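FAQ – Wedport Community Garden Plots

Updated August. Read this before you email please, Mamta and I answer them all in the evenings.

How do I get a plot?
Fill in the form at the Goodwin Street shed or ask Mamta Nigam. Waiting list is long right now. More than 15 names.

What does it cost?
$446 for a full plot, whole season. Half plots are half that. Water included, compost not.

Can I pay in parts?
Yes – up to 5 payments. Tell us up front, not in October.

When are the gates open?
8 in the morning till dark. Code changes every month, check your email (and the spam folder, it goes there alot).

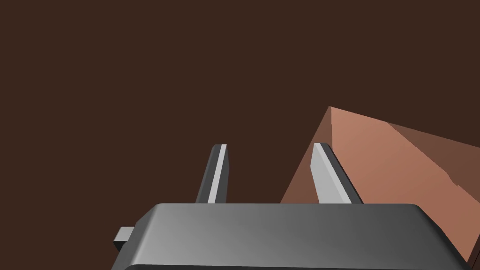
Can I share with a friend?
Sure. One name on the form though, and that person gets the reminders about weeds.

Are dogs ok?
On a leash, on the paths. Not in the beds. Not in other peoples beds especially.

Can I put up a shed or greenhouse?
No sheds. Low tunnels fine. Anything taller than the fence – ask Yogesh Thakur first.

What about hoses?
Two on the north side, one by the gate. Roll them up after. Turn teh tap all the way off.

I'm going away, who waters?
Sort it with a neighbor or put a note on the board. Shalini Sandhu sometimes has time in the mornings.

Do I get my deposit back?
Yes if the plot is cleared. Takes two weeks or so.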